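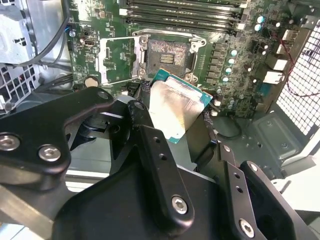 CPU in the gripper, socket open, load plate up. Wrist camera view.

Thread on teaching the arm to seat a processor by remote control. A few people asked how we do it after my last post, so I'm writing it down in one place.

1/ The setup is a leader arm and a follower arm. I hold the leader, the follower copies my wrist and fingers. Everything the follower does gets recorded: joint positions, gripper opening, the wrist camera and one fixed camera on a stand. No scripting of the motion at all.

2/ One demonstration covers pickup to release. The processor starts in a tray, I grip it, carry it over the case, line it up, lower it, let go, back off. Closing the load plate is a separate task with its own recordings. We tried doing both in one take in November and the takes got too long. One bad second at the end and you throw out the whole thing.

3/ We have 433 demonstrations of this step so far. I did most of them. Clémence Maillard did the rest and hers are smoother than mine. She moves slower near the socket and doesn't stop and start.

4/ The board is in its case for all of these. Early on we used a bare board flat on the bench and the policy we trained from that was useless inside a case. It had never had cables or a drive cage to stay clear of. So we started over with cases.

5/ Grip matters more than I expected. You want the processor by its edges. If it sits tilted in the fingers you can still get it in by hand, because you correct without thinking. Through the leader arm you have to do that correction on purpose, with a turn of the wrist, and you have to do it before you're over the pins.

6/ The finger blocks part of the wrist view. The lower left of the processor is hidden behind it in the shot up top, and that's with the socket still in plain sight. I steer by the corner I can see and check the fixed camera for height.

7/ There's no force feedback on our leader. You don't feel contact. I watch for the chip to stop moving while my hand is still going down, and then I let go. This is the part that costs parts. We've ruined 2 sockets. Both were me, both were late in the day.

8/ Now I stop after 200 minutes of driving in a day, breaks not counted. My hands get sloppy after that and the recordings show it. Clémence stops sooner.

9/ Failed takes: we keep them, but in a separate folder with a note on what went wrong. A take where I miss, back up and then get it right goes in the main set. The policy needs to see what recovering looks like. A take where I drop the thing goes in the other folder.

10/ The recording software is Tresameck. It's fine. It loses the fixed camera once in a while and doesn't warn you, so look at the file size before you start the next take. I lost an entire morning to this.

11/ Someone at Kellidier asked why we don't just move the follower by hand, push it through the motion and record that. We did, for the tray pickup. It works there. Over the socket your own arm is in the way of the cameras, and the training footage ends up with a sleeve in it that won't be there later.

12/ Where it stands: on the case model we trained on, the policy picks up the chip and gets over the socket almost every time. The last bit of alignment is still hit or miss. On a different case from the same maker it does worse, mainly when the cables are routed another way.

13/ Next is 7 more case and board combinations, fewer demonstrations of each. I also want to vary how the chip sits in the tray, which I kept too neat the first time. Clémence is starting on the load plate in the meantime.

14/ For the person who asked about lighting: one lamp, same side every time, and that was a mistake too. The top of the processor is shiny and the streaks change as it tilts. I'm moving the lamp between batches from now on.

Replies are open. I'll get to them tonight after 8 or so.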